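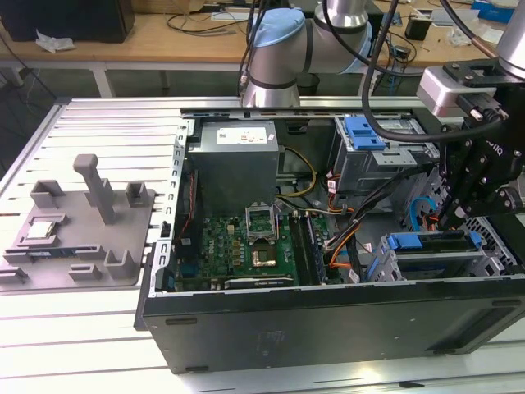

Procedure 257 began at the hour Lorraine Cartwright had written on the sheet. Eustaquio read the first step aloud, and Brisa wrote down that he had read it. The Dell lay on its side with the panel off and the socket lid up, and the yellow and black wires looped down from the power supply as they did in the drawing. Step two called for a record of the machine's last owner. The line on the sheet said Damolura, and under it, in pencil, Father.

"Is that a firm?" Brisa asked.

"Damolura is a firm."

She entered Damolura.

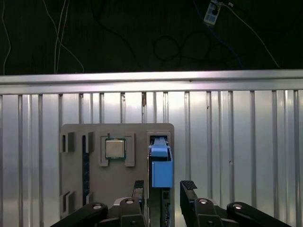 Yabsira Endale

Step nine concerned storage. A processor was to sit in the square holder and a memory module on edge in the long slot. Eustaquio checked both against the sheet. The pencil word had no box beside it, so he drew one. He held the pen over it until 3:83 would have come, had clocks gone that far, and then he handed the pen to his sister.

Print this story | E-mail this story

Contact | Copyright Cluvach | Back to top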